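Shelf build, part whatever

OK quick one, it's late and I have to be up at 6. The arm is finally doing shelf runs at the workshop. Well, sort of doing them.

For anyone new – I share a workshop with Aušra and Dzintra, and since last winter we've been trying to get an arm to restock a shelf. Store style shelf, real snack boxes, none of those foam blocks everybody uses. Called the project Povach because Dzintra's kid said it and it stuck. No meaning.

Biggest time sink so far was the shelf. I figured bolt it up, done. Nope. Slotted uprights, so you hook the brackets in where you want, except my left side ended up one slot lower than the right. Couldn't see it by eye. The arm sure noticed. Every place on that side came in high and let go of the box too early. Spent 2 evenings in the code looking for a bug that was a bracket.
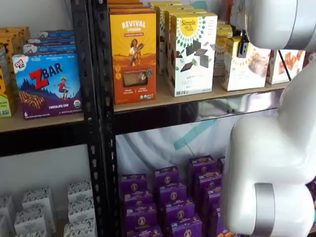

Anyway. Fixed the bracket, then re-taught all the points. 184 of them. I had a script that was suposed to shift the lot by one offset but I'd saved half in the arm's base coordinates and half relative to the shelf, so running it made a mess. Lesson there: pick one. Write it down. Tape it to the wall if you have to.

Speed is next. I keep it slow near the uprights, there's not much room for the elbow and I already scraped a cover once. Out in the open it can go faster. Dzintra wants it faster everywhere. Dzintra did not have to sand the cover.

Other stuff from this week:

Cables. Moved a couple, moved them back, moved them again. Still not happy with where they hang. Want one clean path before I add anything else.

Boxes. Light cardboard is a pain. Squeeze too hard and the sides go in, too soft and it tips when you turn. Settled on a low grip force and a slower turn, and it drops way fewer now. The skinny ones still go over if you look at them wrong.

Logging. I now save every run to disk, good or bad. 700 so far. Should of done it from day one, I had nothing to compare to back in the spring.

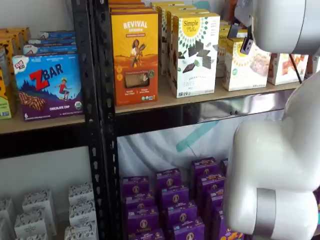
Austra Vasiliauskas wrote in under the last post: "Have you tried approaching the shelf from slightly above and then dropping the last bit? We had the same tipping trouble and coming straight in at board height was what caused it. The front edge catches the bottom of the box before you notice anything in the force numbers."

Tried it last night. Good tip, thank you Austra! Came in a little high, lowered at the end, and the tipping mostly went away on the upper boards. Lower ones are harder, there's a beam over your head so you can't come in high without bumping it. For those I'm tilting the wrist a bit going in and leveling out after. Ugly but OK.
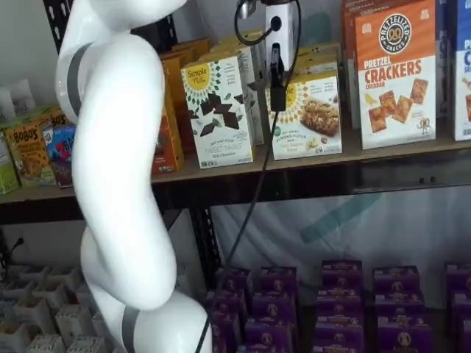
Still on the list – a proper stop button within reach of the bench (the one we have is behind the compressor, dumb), new pads for the fingers, and a way to tell the planner when a row is full. Right now I just type it in. Aušra has an idea using the depth readings, she tried to explain it over lunch and I got maybe half.

Also need 4 longer bolts for the base plate. If anyone has M8s lying around the workshop, leave them on my bench please.

More when the pads show up. Bed.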